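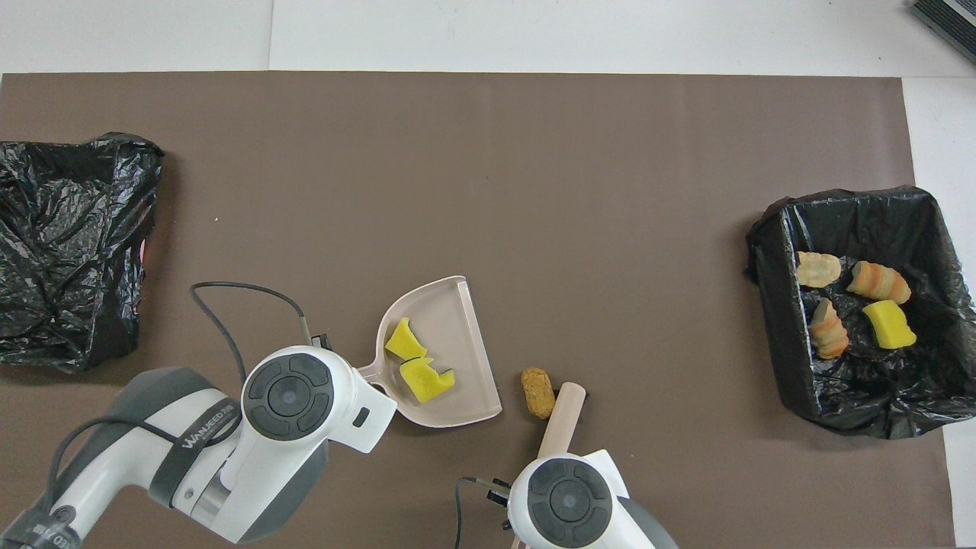
Teleoperation > Data collection

Two-arm sweeping demos: policy closes the dustpan arm but never tips it

I am recording a cleanup task by remote control. Left arm holds a pink dustpan by the handle, right arm holds a small brush. Toy food and sponge pieces get swept into the pan, then the pan is emptied into the lined bin on the right of the mat. I have 13 operator sessions. The trained policy sweeps acceptably, then holds the pan still with pieces in it until timeout. Actions are absolute joint positions. Is this a data problem or a model problem?
Zübeyde Kocabaş

2 answers

Probably data. Plot joint velocity for the left arm across each episode. If operators stop to look before they lift the pan, the policy learns the stop, and with a single observation it has no way to tell when the stop ends. We had this at Prateck. We trimmed every idle stretch longer than 8 frames and retrained with nothing else changed, and the stall went away in most rollouts. Keep the untrimmed files.

Also check when the brush arm gets out of the way. If one operator parks it before the dump and another keeps it over the mat, you have two modes for the same state. Write one procedure and have everyone follow it.

Last, record short episodes that begin with the pan already loaded. The dump is a small share of a full episode, so it is undersampled. I would add nearly 4000 frames of that alone before touching the model.
Marleny Henao

Had same thing, lowered the learning rate and it got better. Might have been the new gripper pads though, I changed both on Monday.
Whitlock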